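About Poltix

Poltix is a small school lunch and cooking club based in Vidcombe, and we think a packed lunch is one of the nicest things you can learn to make! We started in November with one table, a borrowed fridge and 14 children who mostly wanted to know if they could bring crackers. (They could.) Now we run after-school sessions at the Olberg building and at Haldane Hall, and over the past year we've packed about 900 lunches between us.

What we do

Every session begins with food and ends with a bag. Children wash and chop vegetables, choose something filling to go with them, and then work out how it all fits. That last part gets the most discussion, and we love it. Does the box go in flat or on its side? Will the lid stay on if somebody runs for the bus? We're fans of plain, sturdy plastic boxes with tabs that small hands can manage, and of soft fabric bags that open wide at the top.
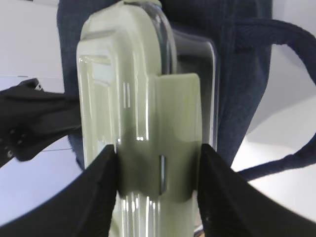
Packing the bag

We teach packing as a skill of its own. The box goes in first, before the napkin and any snacks, and everyone practices getting it in and out a few times until it feels easy. A dark bag with a pale green box is a favorite pairing with our younger groups, who can spot the box right away when they look inside. If it lands at a tilt, give it a wiggle, straighten it up and carry on. Cold packs go against the side and water bottles travel separately, please!

Cucumbers come up a lot here. They're cheap, they crunch, and they're a great first vegetable for someone new to a knife. We keep them whole on the table until it's time to slice.
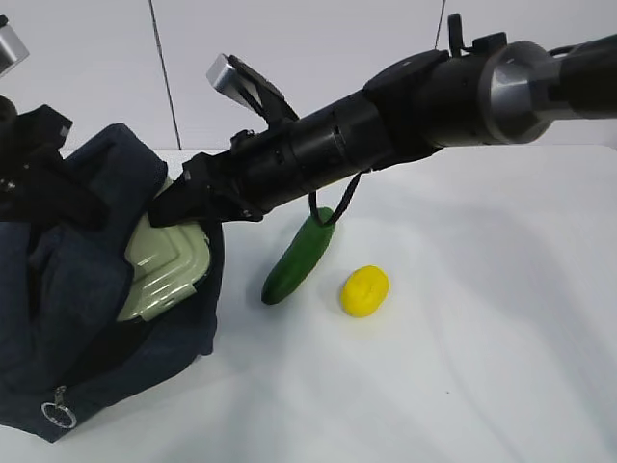 2 min read

Who can join

Anyone between six and 12 who goes to school in or near Vidcombe. No cooking experience needed, and parents are very welcome to stay (we'll find you a peeler). Tell us about allergies when you sign up and we'll plan the ingredients around them. Bring a lunch box and bag from home if you have them, with a name on both. We have spares to lend.

What's next

We're putting together a recipe booklet of lunches the children have made up themselves, including a chickpea wrap that the whole Olberg group is wild about. We'd like to print 1000 copies and share them with schools across the area. We're also adding a second session at Haldane Hall for families who can't make the early one. Come and try it, bring an appetite, and expect to go home with tomorrow's lunch already packed!

Last updated: 02/09/2025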